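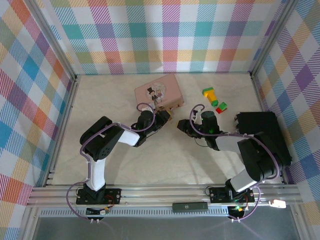

My Freezer Oatmeal Cups, and a Few Things I've Learned Making Them

I used to skip breakfast and then eat whatever was in the vending machine at ten. Last November I got fed up with that and started freezing oatmeal in a muffin tin, and I've kept it up ever since (well, except for one week when I had the flu).

I cook a big pot of old-fashioned oats on Sunday night, a little thicker than you'd eat it. Let it cool for 22 minutes or so before you scoop, or it'll slump all over the place. Then I pack it into the tin, freeze it overnight, and pop the cups out into a bag. Two cups make a bowl, and mine come to some 300 calories with a splash of milk. If they stick, set the bottom of the tin in warm water for a minute and run a butter knife around the edge!

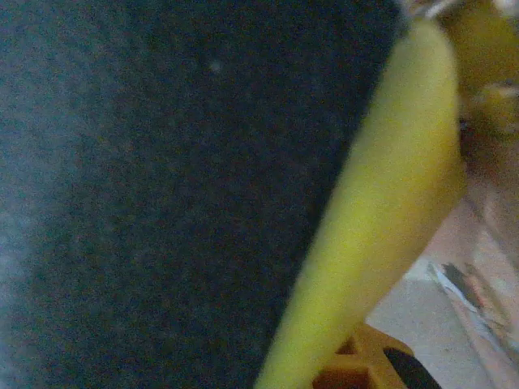
Toppings are where I get carried away. My first batches had everything stirred in before freezing, and the fruit went mushy and gray and I ate it anyway because I'm stubborn. Now the only thing that goes in the pot is cinnamon and a pinch of salt. Something long, yellow and curved like that, banana-shaped in other words, gets sliced on at the table, and I like mine with just a few freckles. Walnuts go on last so they stay crunchy.

To reheat, I put two cups in a deep bowl with a quarter cup of milk, microwave for a minute and a half, stir, and give it another 30 seconds if the middle is still icy. Use a deeper bowl than you think you need. I've scrubbed oatmeal off the turntable more times than I'd like to admit.

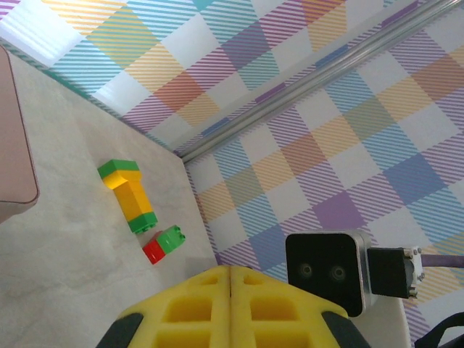 Pastel plaid beside a light gray marble-look tabletop.

One more thing, label the bag! I once thawed two cups of mashed cauliflower and put maple syrup on them. The dog wouldn't touch it either.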